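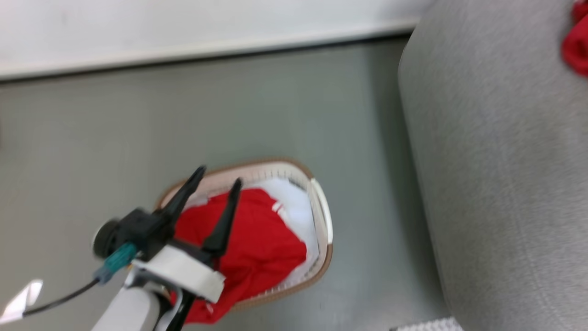
Forkier two-seater sofa: review after eight months

We bought the Forkier in October to replace a leather sofa that had gone at the seams. It came from the MacAulay showroom in Condport, where I had sat on it for perhaps 15 minutes before ordering. There were two people on the delivery, and they took the legs off to get it round the stairs.

The cover is a light grey fabric with a bit of a fleck in it. I was worried about marks, as we have a dog and my husband Harsh eats his dinner in front of the football. Tea came out with cold water and a cloth. Biro did not. The seat covers unzip and can be washed at 30, but the arms and back are fixed, so anything there has to be sponged.

Comfort is good for sitting up and less good for lying down. The seat is firm and has softened only a little. My mother, who has had a hip done, can get out of it without help, and she could not manage the old one. The back cushions slump by the evening and need a thump. I asked MacAulay about this and Kirstin Shearer in customer service sent out a bag of extra filling, free, which arrived on the Wednesday. It helped with one cushion and made the other lumpy.

The legs are short and I can't get the vacuum head under. Every few weeks we pull the whole thing out and sweep up dog hair and pens. It is heavy for one person.

One seam on the left seat cushion has started to pull. It is covered by the guarantee but they want the cushion back for almost 37 days, so I have sewn it up myself for now.

Four out of five. I would order it again in a darker grey.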